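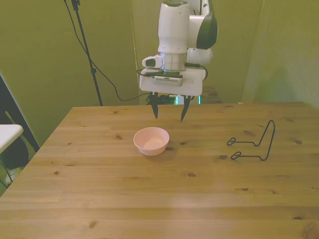 Ticket 188 — Gripper closes early on pick-and-place exercise
Project: Piden (student robotics club, bowl-to-stand task)
Opened by: Chukwuemeka Nwachukwu
Status: Open
Priority: Normal

Hello all! We're so close with this one. The arm goes to the pick point nicely, but on some runs the fingers start closing before it has finished coming down. Then they pinch the rim too high and the bowl tips. It's the small pink bowl, same one as in the practice sheet.

Settings: approach height 87 mm, speed 19 per cent, script from the shared folder (the November copy).

What we've tried so far:

Restarted the controller. No change.
Re-taught the pick point from scratch. The grip position is better, the timing is the same.
Swapped to Drondon's old script. It waits properly, but it doesn't know about the wire stand, so we can't use it for the full task.
Slowed everything down. The early close happens less often, which was a lovely clue — it made us look at the wait step.

Log from the last bad run:

move_down started
grip_close sent
move_down finished

So the close command goes out while the arm is still moving. I was very pleased to see that in black and white!

Update, 23/12/2020

Put a wait after move_down, line 54 of the script. Going back to single picks with the bowl before we add the stand again.

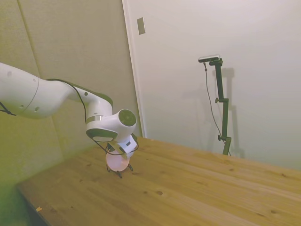 Eustaquio Cortés: Good find with the log. Does your wait check that the move has finished, or is it a fixed pause? A fixed pause will catch you out as soon as you turn the speed back up. Nanayakkara's group had the same trouble and ended up polling the arm state.

Chukwuemeka Nwachukwu: Fixed pause, guilty! I'll change it to poll the state and run it at both speeds. Brilliant, thank you — leaving the ticket open until I've put the new log up.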